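Totano Home Sessions: Frequently Asked Questions

Updated in October. If you've read this page before, the parts about the cap, the backpack and mistakes are new, and the part about parking has moved to your confirmation email.

What will I be doing when I come in?

Mostly chores, and we mean that in the friendliest way. You'll be holding a gripper in your hand and using it to do the kind of thing you do at home without thinking: putting cups away, folding a dish towel, opening a drawer, getting the lid back on a jar. While you work, the gripper records what it sees and how it moves, and later on those recordings are used to teach our robot, Jero, to do the same jobs. We have people in their twenties and people well past retirement doing this, and the ones who settle in fastest tend to be the ones who cook a lot.

Do I need to know anything about robots?

Not a thing. We'd much rather have somebody who is comfortable in a kitchen than somebody who can tell us how a motor works (although you're welcome if you can do both!). The first half hour of your first visit is practice and none of it is kept, so you have plenty of time to feel clumsy in peace.

What is Pal?

Pal is our name for the hand-held gripper. It has two fingers that open and close when you squeeze the handle, and they're the same shape as the fingers on Jero's arm, so whatever you can pick up with Pal, Jero has a fair chance of picking up too. People often ask why they can't just wear a glove and use their own fingers. We tried gloves for a while, and the recordings were lovely to look at, but human hands are so good at things that Jero couldn't copy half of it. You'd see someone roll a spoon around between their thumb and two fingers and there was simply no way for a two-fingered robot to follow along.

Will I be wearing anything?

It depends on the session. Some need only Pal. For others we ask you to put on a cap with a small camera at the front, and a backpack that carries the electronics. The staff member with you will help you get everything on and will run the cable so it stays out of the way of your working arm. Please tell us if the cap pinches or the straps dig in. We have spare straps, we have softer padding, and we'd always rather stop for two minutes and fix it than have you grit your teeth through a whole set.

Long hair is easiest tied back, and if you wear big earrings you may want to leave them at home that day.

What should I wear?

Something comfortable with sleeves you can push up. Floppy cuffs have a way of drifting in front of the camera on the gripper, and then we get a beautiful recording of a cuff. Flat shoes, please, since you'll be on your feet and there are cables on the floor in places.

What does a session look like?

You arrive, you sign in, and somebody from the Bomirard team walks you to your station and shows you the day's task card. The card tells you how the objects should be set out at the start and what should be true at the end ("both mugs on the shelf, door closed"). What happens in the middle is up to you.

Before the first recording you'll move Pal slowly around the room for a little while, pointing it toward the walls and up toward the ceiling and back again. It feels silly, like you're waving a flashlight at nothing in particular, but this is how the system works out where it is. It needs to find corners, door frames, lights and so on to hold onto. After that comes a beep, you do the task, there's a second beep, and you set everything up again a little differently from before. Then another round.

A session is two hours with a break in the middle. There's tea, coffee and usually something to eat.

How many times do I repeat a task?

More than you'd expect, I'm afraid. For a simple job such as placing a cup on a saucer we ask for a lot of short recordings spread over several people. Our cup set took 266 recordings before Jero stopped nudging the saucer away. The drawer set took 249, and we're still adding to it, because drawers are all a little different and Jero took a strong dislike to the sticky one. Each person usually does only a small share of that, and we swap the task card once you've done a good batch so your mind doesn't wander off.

Our goal for the towel folding set is 1,000 recordings by spring. If you like folding towels, we'd love to hear from you.

How fast should I go?

A bit slower than you would at home, and as smoothly as you can manage. Think of how you'd move if you were showing a child how to pour from a heavy pitcher. Very quick movements blur the pictures, and very slow ones teach Jero to dawdle, and we have had a dawdling Jero and it is hard on the nerves.

It helps to pause just a moment before you close the fingers on something. You'll find you do this naturally after a while.

What if I make a mistake?

Keep going! Please don't stop the recording and please don't apologize to the gripper (people do). If you drop the sponge, pick the sponge up again and finish the job. Recordings where someone fumbles and recovers are among the most useful we have, and for a long time we were throwing them away. Jero is going to drop things too, and it needs to have seen what to do next.

There are a few cases where we'd like you to call out "skip" so the staff member can mark the recording:

Something breaks or spills.
You use your free hand on the object when the card says one hand.
You realize halfway through that you were doing the wrong card.
You bump or turn the camera so it's pointing somewhere new.

None of these count against you in any way.

I'm left-handed. Is that all right?

Yes, and please say so when you book. Pal works in either hand. We have far fewer left-handed recordings than right-handed ones, so you'll be especially welcome.

Is Pal heavy?

It's lighter than a full saucepan, though you'll feel it in your wrist by the end of the first hour if you aren't used to it. Rest it on the table between recordings. Shake your hand out. If you have trouble with your wrist, elbow or shoulder, tell us ahead of time and we can put you on remote sessions, where you sit down.

What are remote sessions?

In a remote session you're in a chair with a controller in each hand, watching Jero through a screen, and Jero's arms follow yours. It's a different sort of work. You don't feel the weight of what you're lifting, so most people squeeze too hard at the start, and there's a tiny delay that takes some getting used to. We use remote sessions mainly for jobs where we need to know exactly what Jero's joints were doing, such as reaching into a low cabinet. For nearly everything else the hand-held gripper is quicker, and we can take it into rooms where Jero wouldn't fit through the door.

We ask everyone to do at least one session with Pal before trying the remote station. It gives you a good feel for what the fingers can and can't get hold of.

Can I see Jero use what I taught it?

We hope you will. On the last afternoon of each round we run Jero on the newest tasks and anyone who has done a session can come and watch. Do bring patience with you. After 117 hours of recordings it can put away cups very nicely, and it will still, now and then, stand in front of an open cabinet and think it over for a good long while.

Who will be in the recordings?

The cameras pick up the room as well as the objects, so you, the staff and anyone else nearby may appear in them, sometimes from odd angles. We blur faces before recordings go into the training set. Sound isn't kept. If you change your mind within 30 days, write to us with your session code and we'll delete everything from that visit.

Please don't leave letters, bank cards or an unlocked phone on the work surface.

Can I bring a friend or my kids?

A friend, gladly, and if they're over eighteen they can book the station next to yours. Children are welcome on the watching afternoons but not during sessions, mostly on account of the cables.

Could you record at my house?

Sometimes! Jero learns a great deal from seeing kitchens that aren't ours. For a home visit two of us come with Pal, the cap and the backpack, and we bring our own cups and towels unless you'd like us to use yours. We need a little space to open the cases, one free outlet and decent light. You don't have to tidy up. A counter with ordinary clutter on it is more useful to us than a bare one, so leave the toaster where it is, leave the mail rack, and we'll work around them.

How do I book?

Use the form on the sessions page and choose up to three times that suit you. We answer within a couple of working days, a bit longer when a new round has just opened. If you need to cancel, any notice at all is appreciated, even a message on the morning itself, so we can offer the station to someone on the waiting list. Morning sessions start at 9:30 and the door on the courtyard side is open from nine, so come in and get yourself a coffee while we set up.

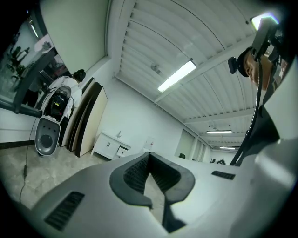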